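3rd June - gripper budget, Stendcombe bench

Filevach quote in: spare finger sets at 48 each, minimum order 40. Too many for one bench. Hofstetter sells singles but won't ship before July.
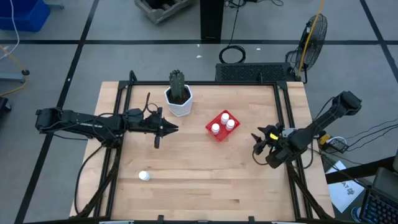 Total left on the equipment line is 2,000. Plan is to hold 200 back for cables and put the rest toward fingers - second wrist camera waits. Still need Gerstead's price on trays. 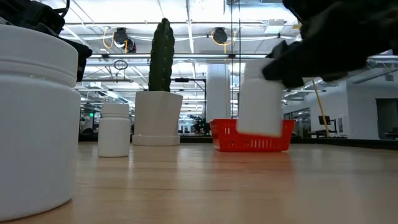

Right gripper with white container over the red basket.

Ask Filevach about splitting the minimum.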